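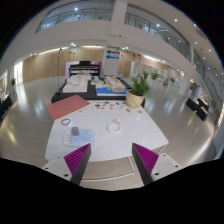 I need help with getting a security deposit back, and I'm hoping someone who has rented in Stoluvstead has been through this. I moved out of a one-bedroom on Gough Street at the end of November and the management company, Polis, is keeping 190 dollars of my deposit for "cleaning and repainting." I've been going through all my paperwork with anything to do with the move kept together by color, so at least I can find things when I need them (this is new for me, I used to be a shoebox person). What I can't find is anything in the lease that says I have to pay for paint.

I lived there a little over 2 years. I never painted anything. There were a few nail holes from hanging pictures, and a scuffed patch in the hallway where I used to lean my bike. I scrubbed the kitchen, did the oven, wiped out the fridge, and vacuumed everything including the closet shelves. I did not do a walk-through with anybody when I left, which I now understand was dumb. The woman at the front desk just took my keys and said the check would come in the mail.

The check did come, it was just short. There was a half sheet of paper with it that said "cleaning and repainting" and the amount, and that was it. No receipts, no breakdown. I called twice. The first time I got told somebody would call me back, and the second time I got told the same thing by a different person.

So my questions are: can they charge me for painting after that long? Do they have to show me what they spent? And if I cash the check they did send, does that mean I'm agreeing to it? I haven't cashed it yet and I could really use the money, so a quick answer on that last one would be great!

Posted Monday, January 19, 2009

3 answers

Answer 1 (chosen by the person who asked)

I've been on both sides of this. I rented for years and then I rented out the bottom half of my house for a while, so I'll tell you what I know, but please check your own state's rules because they really do vary a lot.

Painting first. In most places a landlord can't charge you for normal wear and tear, and small nail holes and faded paint after a couple of years usually count as exactly that. The bike scuff is a little grayer. If it's just a mark, I'd call it wear. If there's a gouge in the drywall, they might have a case for fixing that one spot, but that still wouldn't make you responsible for a whole apartment.

On the breakdown, a lot of states say the landlord has to send you a written, itemized list within a certain number of days after you leave. "Cleaning and repainting" with one number after it is pretty thin. Find out what your deadline is and compare it to the postmark on the envelope. I hope you kept the envelope! In some states, if they miss the deadline or don't itemize, they lose the right to keep any of it, and in some you can ask for extra on top.

As for the check, look at both sides of it before you do anything. If it says "payment in full" or "final settlement" anywhere, or the note that came with it does, hold off and ask somebody local. If it doesn't, cashing it is usually fine, but I'd want that confirmed for your state too. Your city or county probably has a tenant hotline and they get this question all day long.

Then stop calling and write a letter. Keep it short and polite. Say when you moved in, when you moved out, how much the deposit was, how much you got back, and how much you want. Give them a date to pay by (I gave mine two weeks) and say that you'll file in small claims if you don't hear from them. Send it certified with a return receipt and keep a copy with the rest of your stuff. When I did this with my old place over on Volari Court I had a check for the missing 87 dollars in 7 days, after two months of phone calls that went nowhere.

If you have any photos from when you moved in or out, even bad ones with boxes in the way, print them. Same goes for any move-in checklist. People sign those and forget they exist, so have a look through your papers for one.

Answer 2

polis did the same thing to my sister, they do it to everybody. dont let them get away with it

Answer 3

I agree with most of the first answer but want to add one thing about small claims – check the filing fee before you threaten it. Where I live it was low enough to be worth it and I got it added to what they owed me when I won, but I had to ask for it, it wasn't automatic. I also had to serve the papers on the company's registered agent and not the office where I paid rent. I got that wrong the first time and had to start over, which cost me another month. The clerk can't give you legal advice but mine was happy to tell me which form to use.

Also ask them how old the paint was. If they hadn't painted for a few years before you even got there, it was due anyway.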